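16 Mar 2022

Quick writeup of how I fix squeaky floorboards from above, no ripping anything up. Did the upstairs at Graststead last week and people keep asking so here it is.

## What you need

- baby powder or powdered graphite (graphite is messier, works longer)
- stiff brush, old dish towel
- breakaway screws, the scored kind, plus the driver bit and depth stop that come with the kit
- stud finder
- painter's tape, pencil
- wood filler close to your floor color

## Find the squeak first

Shoes off. Walk the room slow, heel then toe, in rows. When it squeaks, stop and rock your weight back and forth till you know which board it is. Tape on it. Keep going. Don't start fixing the first one you find – you'll lose track, I did.

Two kinds of noise. A chirp is board rubbing on board, usually right at the seam. A groan or a click with some give under your foot is a board lifting off the joist. Chirps get powder. Groans get screws.

Clear the floor before you start. All of it, small stuff too, anything that rolls is going under your heel sooner or later. 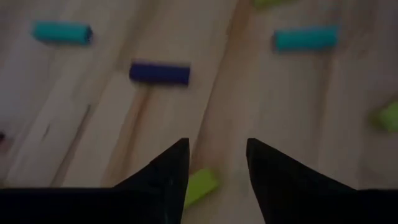 *Foam pieces on the floorboards. Pick these up first.*

## Powder (try this first)

1. Vacuum the seam. Grit in there stops the powder getting down.
2. Shake a line of powder along the seam, a foot past the tape on both ends.
3. Brush it in, across the seam and then along it.
4. Dish towel over the top and walk on it for a minute or so. Bounce a bit.
5. Wipe up, listen, repeat if it's better but not gone.

Pale floors hide baby powder fine. Dark floors, use graphite or you'll be wiping white haze for days. Go easy though, powder on a finished floor is slippery as anything.

If three rounds did nothing it's not a rubbing problem. Move on.

## Screws

Find the joist. Stud finder on deep scan, mark both edges, aim for the middle. Check it in two spots and draw a line between. Older houses the spacing wanders so check every joist, dont measure over from the last one.

Drill the pilot hole through the floorboard only. Hardwood splits if you skip this. Set the depth stop, drive the screw until the bit lets go, then rock the head sideways with the gripping end of the tool untill it snaps. It should break below the surface. If it doesn't, you stopped short.

Have someone stand on the board while you drive. Vlasta Grgić did mine and it pulled down way tighter than the ones I did alone.

Fill the hole, let it dry, sand by hand with the grain. Tiny bit of finish on a cotton swab.

## Watch out for

- pipes and radiant heat. Not sure what's under there? No screws.
- floating floors – laminate and click-together stuff. Don't screw those down, they need to move.
- winter gaps. Mine were quieter by April the year before without me touching them. Might be worth waiting.

Stairs are a different job, will do those seperately.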